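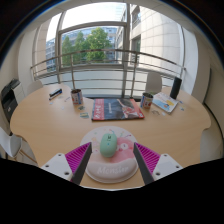

The monster mouse pad on the big table.

June, 6:40 am, sectional timing notebook

Trindow galloped over the mile this morning and what a piece of work! He sat fifth to the turn, came out wide and just kept lengthening. Last 600 was his best of the prep by a long way, and he did it with his ears pricked. I ran the file twice to be sure.

Drivgate worked behind him and was flat early (she hates the inside rail, we've seen that at Wosby too) but she picked up nicely once she had clear ground. Stride count 109 for the final section, down from last time, so she's reaching more. Love that.

Saddle sensor on Kwon dropped out again at the 800 mark. Changed the battery and reseated the clip. Signal held for 12 minutes on the walker, so he can wear it for the next fast gallop.

Battery at 61 percent after the session, log it against the old ones.

Still to do: resync the rail beacons, and redo the Wosby wind correction before anybody compares tracks. Trindow's heart rate recovery curve needs plotting too, can't wait to see it next to the May one.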